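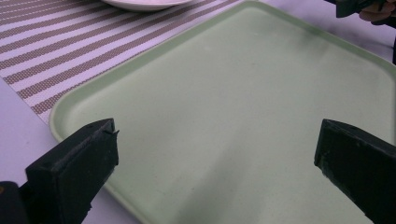
Figure 2. A pale green tray with a low raised rim, with nothing set out on it.

3.2 Trays and the habit of carrying

When we began asking households in Jastness how food gets from the kitchen to wherever it is eaten, we expected to hear mostly about tables. What we heard about, again and again and with real affection, was trays. Of the 377 people who filled in our long questionnaire, more than 900 separate remarks touched on a tray in one way or another, and many of them wandered off happily into stories about sick days, grandmothers and breakfasts in bed that went badly wrong.

We had given the tray only two questions, tucked in near the end, and we were a little embarrassed by how much people wanted to say. A plain shape with a low rim, of the kind in Figure 2, was the one most often described to us as "the everyday one." Decorated trays came up too, but they tended to live on top of a cupboard and come down in February for birthdays or when company was expected.

The follow-up visits in the Leitão neighborhood helped us make sense of this. Families there often eat in three different rooms over the course of a day, depending on who is home and where the sun is, and the tray is what lets a meal move without much planning. One woman told us she had stopped thinking of supper as something that happens in a place — it happens, she said, wherever she puts it down. Several older residents spoke of the tray as a kind of portion, as in "I had half a tray and went to bed," a usage we had not met in the earlier Amel interviews and would dearly like to follow further.

We coded all of these remarks in Plotix, first by room and then by time of day. Evening remarks were the longest and the fondest. Morning remarks were short and mostly about spills. We did not separate people who live alone from those who live with others at this stage, and a reader may fairly feel that we should have — the comparison is taken up in Section 4, where the smaller sample of single households is treated by itself.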